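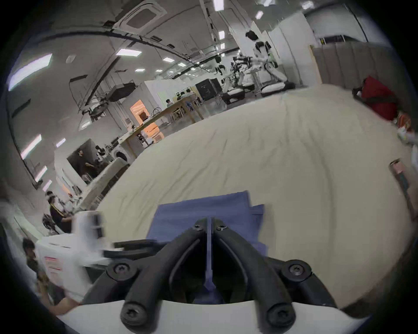 Nurketti hand-held gripper kit: second progress report
Prepared by Aroha Paewai for Tsegereda Mersha, Clullia Fund
November 7, 2021

1. Where we are

The grant pays for a review of the Nurketti kit for use in teaching robots to handle cloth. We agreed to report on build quality, ease of use, the recordings the kit produces, and whether we would advise other small labs to buy it. The first three are mostly done. The fourth has to wait for the replay tests on the Sever arm, which start once the wrist adapter is here.

Since the May report we have made 1,708 recordings of folding and moving cloth. Of these, 154 were thrown out. Most of the bad ones came from the first batch, when people were still learning how fast they could move before tracking was lost. The rest are stored on the project drive with the task name and operator number attached.

2. Build and handling

The kit has held up well. The fingers still close evenly and the pads meet flat, and that matters a good deal with thin fabric. Single layers of cotton are still the hardest thing to pick up. A folded cloth is easy to pinch by one edge and carry, and new operators can usually do it within a few tries. Towelling is easier again.

The trigger is stiff. Seven people have used the kit for full sessions, and five of them complained of a sore forefinger by the end. We now stop for a break after 62 recordings, and complaints have dropped. Nurketti sent a softer spring in response to our first letter. It helped, but the fingers then opened more slowly, so we have gone back to the original for all recordings that will be used in the results. The softer spring is kept for practice.

The screws on the linkage need checking. One worked loose during the second batch and the fingers began to close slightly off centre. We put thread lock on it and added a check to the start-of-session sheet. The manual doesn't mention this and we have asked Nurketti to add a line.

3. Software

Setting up took longer than the supplier's estimate. The calibration routine works but gives no useful message when it fails. Operators had to run it again and hope. Inskip, who supply the labelling software, changed their import tool in the summer and our older recordings would not open for two weeks. They have since put that right at no charge. We lost no data, but the labelling is behind.

Battery life is given as up to three hours. We have not reached that in normal use and plan a session in two halves with a charge between them.

4. Findings so far

Recordings made on a large pale sheet were easier to label than those made on a bare table top, mainly for coloured cloths. Labelling of dark cloth on a dark surface was poor and we have dropped that condition with your agreement.

Left-handed operators managed as well as right-handed ones after the first session. The grip is the same on both sides, although the charging socket gets in the way of the left thumb.

Folding in half and folding in quarters are both well covered. Unfolding is not. We have too few recordings where a crumpled cloth is opened out, and this will be the main job for the next batch.

5. Spending

Spending is within budget. The second kit cost less than planned as it came without a case. We would like to move the difference to operator hours for the unfolding work. A form for this is attached and needs your signature before we can book anyone.

6. Problems and delays

The wrist adapter for the Sever arm is late. The supplier first sent the part for the older model and the replacement has not yet arrived. Replay tests cannot begin without it. If it comes this month the final report will still be on time. If not, we will ask for a short extension and no extra money.

7. Next steps

Record the unfolding tasks. Clear the labelling backlog. Fit the adapter and run replay tests on the half folds first, then the quarter folds. Send Nurketti our list of faults, with a copy to you, so that they can answer before the final report goes out.

The recordings made with the original spring can be shared with you now if the Fund wants a sample.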